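Home Datasets Notes Contact

Cladusach set times: README

Hi! I kept losing the Cladusach festival schedule every time the organizers swapped the web page, so I started saving it myself, and this folder is what came out of it. It covers the 37 acts on the main and river stages, with the announced start, the revised start (if there was one) and the stage.

The main file is set_times.csv, one row per act. Times are local and on the 24-hour clock. Anything after midnight still counts as the evening before, so a 00:30 set on Friday night says Friday (I know, I know, but that's how the posters do it!). Benedek Halász typed up the river stage from the paper program and Solène Marchal fixed my accents.

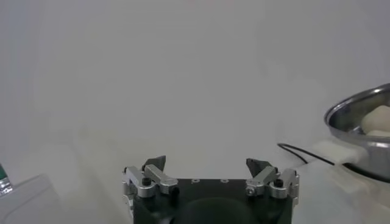

Gripper, open, fingertips facing each other

Known problems: the Plindby showcase is missing its revised times, and 20 rows have an empty "genre" column where I couldn't decide and gave up. If an act moved twice I only kept the last move. Canceled acts stay in, with "x" in the status column.

Please don't use this to work out crowd sizes or ticket sales, there's nothing in here for that. Everything else is fair game – maps, posters, arguing with your friends about who clashed with who. Credit is nice but I won't chase you.

Corrections go to Ayman Jaber or me, Harsh Srivastava. Last edited 11/23/23.

Filed under: Live music, Festivals, Open data
36 shares | 4 comments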